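The bread basket on the breakfast table: a small study of sorting and putting away

Project report by Kalevi Riihimäki, course in Home and Everyday Design
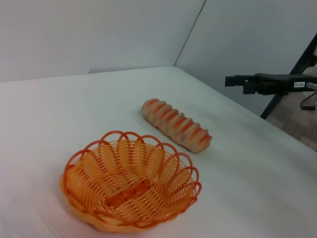

Fig. 1. The orange woven basket and the toy loaf on the white table.

1. Background

In our course every student had to choose one ordinary object from the home and study how people use it during a short task. I chose the bread basket. In my family the bread basket was always on the table, also when there was no bread in it, and my mother put into it keys, letters and sometimes a lemon. I wanted to know if the shape of a basket tells people what to do with it, and how much the place of the basket on the table changes the way they set the table.

The plan was accepted on October 19, 2020, and the report was due in December. The work was done alone, but I received comments from the other students in two seminars.

2. Materials

I used toy food for the tests. Real bread leaves crumbs and becomes dry, and then the first participant and the last participant do not have the same bread. The toy loaf is long and has rounded ends. It is pale beige with orange-red stripes between the raised parts, so from a distance it looks like a loaf that was cut on the top before baking. The surface is a little glossy.

I compared three baskets. I gave them names to make the notes shorter:

Iravik: a round, shallow basket of orange plastic strands, with a scalloped rim. It is shown in Fig. 1.
Plistano: a long oval basket of willow, with a cotton cloth inside.
Lobo: a square box of grey felt with high sides.

The names do not mean anything. They come from a list of words which I made for another course.

The table was white and had nothing printed on it. At first I wanted to use a tablecloth with a pattern, but in the seminar I was told that a pattern gives people lines to follow, and this was a good remark. The walls behind the table were also white.

3. Method

There were 15 participants, all students from my building or from the neighbouring one. Each of them did the task with all the three baskets, and the order was changed from one person to another. The basket was always placed near the left front corner and the loaf behind it and to the right, with free space between them. The participant stood at the front edge of the table.

The instruction was short: "Please make the table ready for breakfast." I did not say the word basket and I did not say the word bread. After the task I asked the participant to tell me why the things were put where they were put. I wrote the answers by hand and typed them the same evening.

Before the real tests I did a pilot with my flatmate. In the pilot I also had cups and plates on the table, which was a mistake. He spent all his time on the cups and put the loaf directly on a plate. For this reason I removed the dishes and kept only the basket and the loaf.

4. Results

Most of the participants put the loaf into the basket, whichever basket it was. This is not very surprising. The more interesting differences were in how they did it.

With Iravik the loaf was often laid across the basket and not down into it. The basket is shallow and round while the loaf is long, and the participants turned the loaf a few times before they were satisfied. Several said that they did not want to cover the middle, where the strands come together. One participant said that the basket looked like a flower and that it was a pity to put something in it. Another one said that it was a fruit basket and left the loaf on the table next to it. When I asked what kind of fruit, she answered "oranges, of course".

With Plistano nobody hesitated. The loaf and the basket have the same direction, and the participants turned the basket so that it was parallel with the table edge.

With Lobo the loaf was put standing up by four participants. I had not expected this. They explained that in a bakery the long breads stand in a box. Two others asked if the box was for rubbish.

In total I wrote down 54 separate comments. The largest group was about shape, then came colour, and only 3 comments were about material. I had believed that material would be very important, especially with the plastic basket, so here my first idea was wrong.

The position of the basket was changed in almost every test. The participants moved it towards the middle of the table, first the basket and after that the loaf. Only a few put the loaf in first and then carried both together.

5. Discussion

It seems that people look for the same direction in two things before they put them together. A long loaf asks for a long basket. When the basket is round, it has no direction, and the person must decide alone. This takes more time, but it also gives more freedom, and the tables with the round basket looked less similar to each other.

The colour had a stronger effect than I thought. The stripes of the loaf and the strands of the basket are both in orange tones, and some participants believed that they were sold as one set. They were not. I bought the basket at a flea market and the loaf came from a box of children's toys. With a brown loaf the results could be different, and this is a weakness of the study.

Another weakness is that all the participants were students of nearly the same age. In the second seminar it was also asked if people handle a toy loaf as they handle real bread. I cannot answer this question with my material.

6. Continuation

In the spring I would like to repeat the task with 30 participants, including older people, and to add small round rolls to the long loaf. The working name for this second part is Junari. I would also like to measure the time, which I did this time only with a kitchen clock and not carefully enough to report it.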